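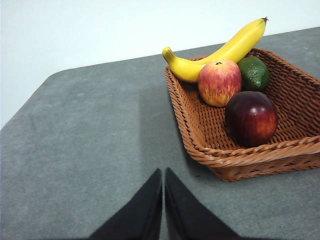
Jeklow is looking for a part-time bookkeeper to start in June. We import dried herbs and teas for small grocery stores, and we work from one floor above the warehouse on Intarasuk Street.

## The work

- Enter supplier bills and match them to delivery slips
- Send customer invoices and follow up on late ones
- Reconcile 2 bank accounts at month end
- File sales tax returns
- Answer billing questions by phone and email

We send around 3000 invoices a year, most of them to repeat customers. Our books are in Prolinar. If you have used other accounting software, you should be able to pick it up in a week or so.

## What we ask for

At least two years of paid bookkeeping work. You should be comfortable with spreadsheets and with calling people who owe us money. A degree is not required. Thai or Amharic would help with some suppliers.

## Hours and pay

20 hours a week, mornings preferred. Pay is $2000 a month, with paid holidays and a bus pass. One morning a week can be worked from home after the first three months.

## To apply

Send a resume and a short note to Oranuch Chareonsuk in the office, and put job number 1396 in the subject line. Interviews are with Oranuch and Eyerusalem Lencho and take less than an hour. There is a short paid test using old invoices.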